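Basket for toy blocks on a white tablecloth?
Posted in Home Storage by Palomino

I want to keep red blocks in a wicker basket with low sides. Is it good for this?

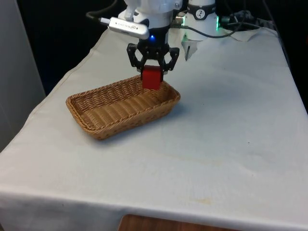 1 min read

My cloth also has small stains.

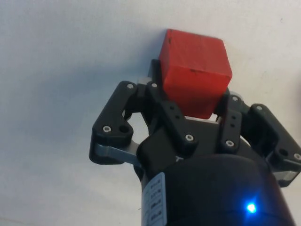 Red block, rounded edges

Villarix
Yes, it is good. Mine is two years old. Put felt under it.

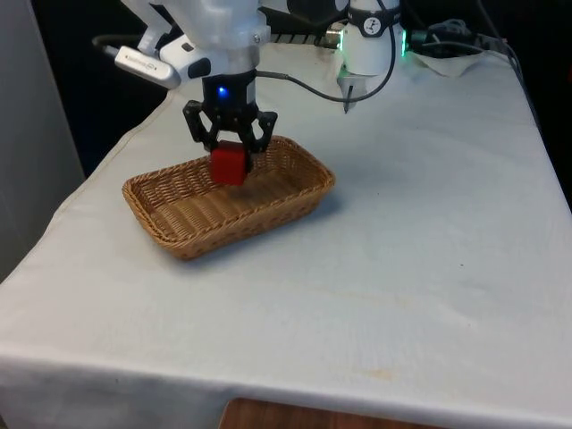 Pomthorpe
Wash the cloth first. Soak the stains overnight, please, and do not use hot water.
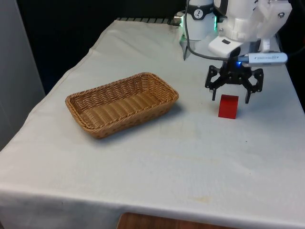 Basket and block on the white cloth

Villarix
I agree about the cold water.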